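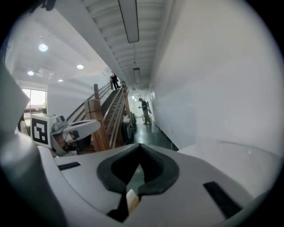 Why Does Bread Rise?

Bread dough is made of flour, water, salt and yeast. Yeast is a living thing, a fungus too small to see one cell at a time. A packet of dry yeast holds a very large number of cells, all of them resting until they get water and food.

What yeast eats

Flour contains starch. When flour gets wet, parts of the starch break down into sugar. The yeast feeds on the sugar and gives off a gas called carbon dioxide. It also makes a little alcohol, most of which leaves the bread in the oven.

What holds the gas

Wheat flour has proteins that join up when water is added. They form a stretchy net called gluten. Kneading makes the net stronger. The gas gets trapped in it as bubbles, and the dough swells.

Warm or cold?

Yeast works slowly in a refrigerator and faster in a warm kitchen. At 63 degrees Celsius it is dead. The inside of a loaf passes this point during baking, so the rising stops there. The bubbles stay — they are the holes in your slice.

Words to know

Starch: a store of energy in plants.
Gluten: the stretchy net in wheat dough.
Knead: to press and fold dough again and again.
Proof: to leave dough to rise before baking.

Text by Pramila Rawat. Checked by Babita Dixit, April 2020.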